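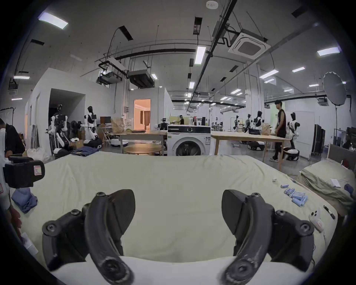

October 20, 2024. Laundry and sorting, second session since the move from Lendanham. I want one folding method for all shirts before the shelves go up, and the shelves are 22 inches deep, so the folded width matters more than the height. Batteries first. The light blue ones were still lying out on the sheet in two loose rows, and they go in the Zupan tin with the pen before any cloth is spread there. The wrinkles in the sheet are slight and can stay.

Method as of today: lay flat, smooth from the center, fold lengthwise, pull both ends level, then fold in thirds. The long fold is the weak step. If the ends are uneven at that point, the error carries through to the finished stack.
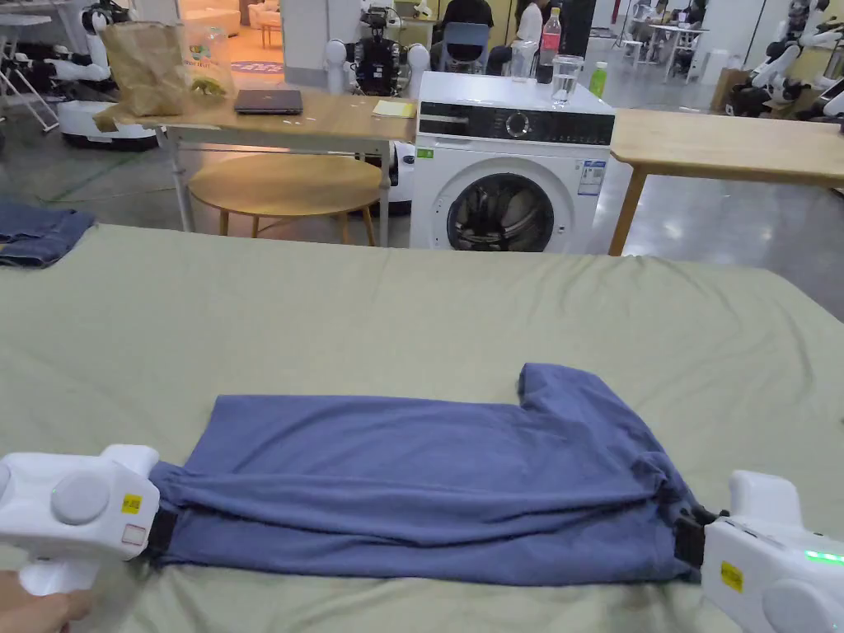 Blue cotton, long fold, flap still up at the right end.

Denim needs a separate pile - too thick for thirds, halves only. Water meter read 524 this morning, to be checked against the March bill from Omville. Detergent is down to about 100 ml. Shelf brackets still to be ordered.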